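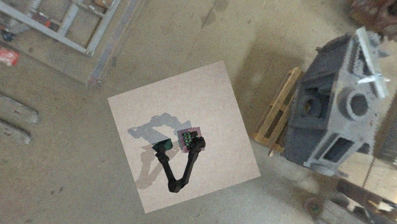

How long do visitors need on a small island before the local food becomes a reason to stay another night? Two nights, going by our diaries, and the second dinner matters more than the first.

3.2 Food and the extra night

I came to this part of the study expecting the beaches to do all the work. Pomdale has a long white one on the lee side, it's on every brochure, and most people who step off the ferry head straight for it with a towel under one arm. So when I sat down with the travel diaries I was looking for swims, snorkelling and sunsets, and I got them by the page. What surprised me was how often the decision to stay longer was written down next to a meal.

The diary sample is small. We handed out 90 booklets at the Udimcombe ferry terminal and 75 came back in a state I could read (one had clearly been for a swim of its own). Each booklet asked people to jot down where they went, what they ate, what they spent and whether their plans had changed since breakfast. That last question was a late addition and I'm very glad we squeezed it in, as nearly everything in this section hangs off it.

Of the 75 usable diaries, 40 recorded a change of plan that kept the writer on the island longer than first booked. I coded each of those entries by the thing mentioned closest to the change, which is a crude method, and I'll come back to its problems below. Weather turned up a fair bit, as you'd expect with a ferry that stops running when the swell gets up. I kept those entries apart, because being stuck isn't the same as choosing to stay, even if plenty of people sounded pretty cheerful about it. Among the rest, seafood was the most common neighbour: oysters, grilled flathead, and the crab rolls sold from the Najafi kitchen at the end of the jetty, which came up so often that I had to give them their own code.

The crab rolls deserve a paragraph. They're only made when the boats have been out, and the kitchen puts a chalkboard up mid-morning to say whether there'll be any. Several diarists missed them on day one, wrote a grumpy line about it, then booked another night to have a second go. One wrote that she had "come for the water and stayed for lunch", and I've quoted her at every seminar since. Scarcity is well covered in the broader writing on destination dining, but mostly with restaurants that take bookings months ahead. I hadn't seen much on a humble takeaway lunch having the same sort of pull.

Figure 4. Reasons recorded beside a change of plan, voluntary extensions only, grouped by first mention.

Figure 4 leaves out the weather entries for the reason given above. It also leaves out the lodge at Jindevwood, where meals are included in the room rate. Guests there ate very well by the sound of it, but they hardly ever wrote about food as a choice. I think that's interesting in its own right. When dinner is already paid for it seems to drop out of the story people tell about their trip, and the walks and the seal colony move up to fill the space. I wouldn't push that too far on the numbers we have, though I'd love to see someone test it properly on a bigger island with a better mix of places to stay.

Now for the problems. First mention is a blunt tool. People write their diaries in the evening, often at the table, so of course the meal is at the top of their minds and the swim they had six hours earlier is not. I tried recoding by strongest wording instead, and the beach gained ground while seafood stayed in front, but deciding what counts as strong wording was a judgement call and I made it alone. Season is the other one. We collected in December, when the water is warm and the kitchens are all open. A winter round might look very different, with half the jetty shut and the ferry down to its short timetable.

There's also the matter of who picks up a booklet in the first place. The terminal staff logged 1025 passengers over the collection period, and the people who said yes to us were, I suspect, the sort who already keep notes on holidays. Food lovers like writing about lunch! I can't separate that from the result, and I'd ask readers to keep it in mind through section 4 as well.

Even with all that, I'm comfortable saying that on Pomdale the meals and the coast are working together. Hardly anyone travelled over just to eat. They came for the bay, they got hungry, and a fair number of them changed their ferry ticket somewhere between the oysters and the bill. The spending side of those extra nights is taken up in the next section, where the accommodation receipts are matched to the diaries by date.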